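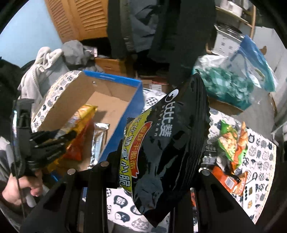 Snacks and a box, one gripper on the black bag and one on the yellow.

Posted Jan 6, 2023

I spent the quiet stretch after the holidays rewriting our house rules for hand-held gripper recording, and I have opinions now, so you get a blog post. If you don't do this kind of work you may want to skip to the part about tablecloths (there is a part about tablecloths!).

The old rules were a document called Moria. Whoever named it had a sense of humor, because you went in and you did not come out. It had 38 rules in it when I opened it up in August to add one more, and three of those were the same rule about charging. I'd been recording with it for months and I couldn't have told you what rule 20 was. I looked it up just now for this post and it says "see rule 14." Rule 14 had been deleted.

So the new version is called Hauser, it's down to 11 rules, and it fits on one side of a sheet of paper taped to the wall at eye level. I tried it in a binder first and the binder got used as a laptop stand.

The rule I fought hardest for is the one about when a take starts and stops. In Moria it said "record the full task," which sounds fine until you sit down with a pile of clips and see how differently people read that. I start with my grippers already over the stuff. Somebody else starts with them resting on the table edge, and somebody else again hits the button and then scratches their nose. Now we say: fingers open, both tools still, then button, then go. Same at the end, backward. It costs a couple of seconds a take and it has made trimming so much less miserable that I'd fight for it all over again.

Second favorite, and this one got me some eye rolls: if you drop it, keep going. Pick it up again if you can reach it with the gripper, and never with your bare hand. The temptation to just grab the bag with your fingers and pop it back where it was is HUGE, I do it in my sleep, and it wrecks the take, because as far as the recording goes the bag has been moved by nothing. A drop followed by a second try is perfectly good stuff. I like those takes better than the clean ones, to be frank, since the arm is going to drop things too and it may as well have seen somebody deal with it.

And you don't get to delete the ugly ones! Mark them. We have a little drop-down with "clean," "retry," "stopped early" and "something weird," and you pick one before you start the next take, while you still remember. In our last big batch, the one for Cavden, we kept 967 takes, and when I went back through the notes a good chunk of the "something weird" ones said only "lol." So there's now half a line in Hauser that says the note has to be a sentence. I feel like a schoolteacher typing that, but I've also been the person trying to work out what "lol" meant.

Okay, naming things. I'm going to be a bore about it.
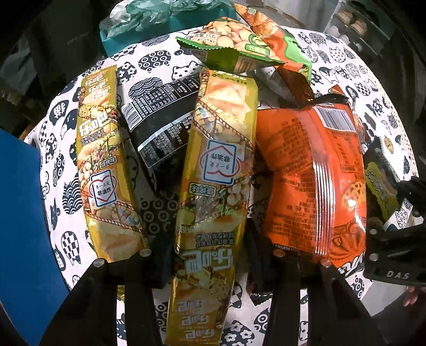 Every take gets a written instruction, and the instruction has to point at one thing only. I used to type "put the yellow bag in the box" and move on with my life, and the trouble is that snacks come in families. Look at those two long gold ones: same logo, same heart badge, and the gripper is around the middle one while its twin is over on the left. "Yellow bag" could be either. So now we say where it is at the start of the take, from the point of view of the person holding the tools ("the yellow bag in the middle"), and if two are truly side by side and you can't say it in a short sentence, you move one before you start. No brand names in the instruction either. I know that's a matter of taste, and I've read good arguments the other way, but half of us can't read the packaging anyway and we'd end up with four spellings of the same thing.

Related to that, leave the pile a pile. When I started out I laid everything face up in tidy rows like a shop display, and my takes were beautiful and pretty much useless. Real snacks land on their backs. They sit on top of each other, and the fine print side is up as often as the pretty side. What Hauser says is: tip things out, don't arrange them, and reset between takes by mixing with your hands (recording off, please). The only thing you're allowed to fix is anything hanging over the edge of the table, and that's mostly so I don't have to crawl around after it.

Now the tablecloth. Moria had a rule that said all recording should be done on a plain surface, matte, no patterns, and I understand where it came from, somebody years ago wanted everything to look the same. But people's tables have stuff on them. Ours has cats all over it, and I love it, and I asked for the plain surface rule to be dropped and it was. What we have in its place is that the cloth has to lie flat where you're working and you write down which cloth it is. That's all. If the fingers catch and drag the cloth along with the bag, mark it as something weird and write your sentence. I'd also say smooth it out every time you reset, though that didn't make it onto the sheet because I forgot.

Two-handed takes were the part where I had the least idea what to write. With one tool you can more or less say "go at a normal speed" and people do. With two, everybody turns into either a drummer or a statue. I'm a statue: my left hand freezes while my right hand does the thinking. I wanted a rule about that, and after a week of trying to word it I settled on "both tools stay up in the working area, even if one is waiting." It doesn't say what the waiting one should do. I'd love to hear from anyone who's come up with something better. A friend of a friend who works with the Hondero arms told me they have people count out loud, and I tried it and felt like I was teaching aerobics.

Grip rules, quickly. Chip bags are air and corners. Take them by the fat part and they slip or crackle, take them by the crimped end and they swing. We don't tell people which to do. We ask for a mix, and we ask that you don't squeeze hard enough to pop one (the crumbs get everywhere, including into the parts of the gripper you'd really rather keep clean). If a bag does pop it's out of the set. You may eat it. That is an official rule, it's number nine, and it's the only one everyone had memorized by the first afternoon.

Breaks! I almost left this out. Moria said to rest "as needed," and what people do with "as needed" is never rest. The tools aren't heavy until they are, and your thumb knows before you do. So it's 5 minutes off after every block, tools down on the table, hands doing something else. I watch for shaky takes at the end of a block, and when I see mine getting wobbly I stop early even if the block isn't done. Please steal that one if you steal nothing else.

The bit I still haven't sorted out is bystander stuff, meaning what's in the background. We record in rooms where people keep their things, coats and boxes and shopping, and I don't want to strip a room bare every time. For now the sheet says no screens, no mail, no faces, and ask whoever lives with the stuff. I think it needs another line about mirrors and I haven't found the wording for it. I'll put the full sheet up once I have that line, and once I've fixed the typo in rule six, which currently tells everyone to check both grippers for "lose screws."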